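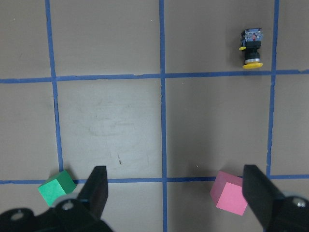 What made you open a bakery in Winden? The rent was low and the town had gone two years without one.

The owner of Zuccaro bakes 17 kinds of bread, most of them rye. "I wanted to do fewer," she said. "People kept asking for the ones their parents bought."

She starts at 2 in the morning and sells out by noon on Saturdays. Flour comes from the Rekik mill — she tried a cheaper one in November and went back. "The dough was slack and I couldn't fix it."

Would she hire? She has one helper now, who does the rolls and the deliveries. A second oven would have to come first, and the wiring in the building won't take it.

"The landlord says summer," she said. "He said that last year too, so I'm still baking in batches."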